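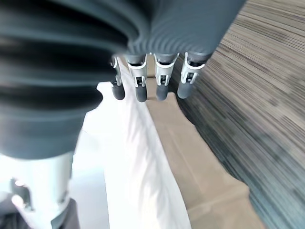 Noledach hand, four fingers fitted, ribbed cover on.

I'm Ramesh Awasthi and I try out the grippers we stock at Nastemard. The Noledach went on our arm in June, straight after the Horiria, and I gave each of them 200 picks with the same settings. I like this one a lot more than I thought I would (the Horiria is quicker, but it does squash things!).

Swapping hands takes two bolts and a plug.

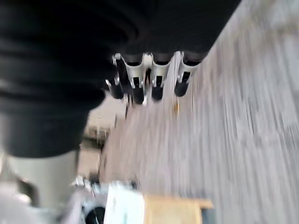 The Kushwaha controller runs either hand, so you can keep the one box and change your mind later - I have, three times. Spare fingertips come in the kit. Service it every 3000 cycles, and ring me if the cover won't seat properly.

2 comments | 3 shares

Recently viewed
Horiria hand
Kushwaha controller
Noledach spare fingertips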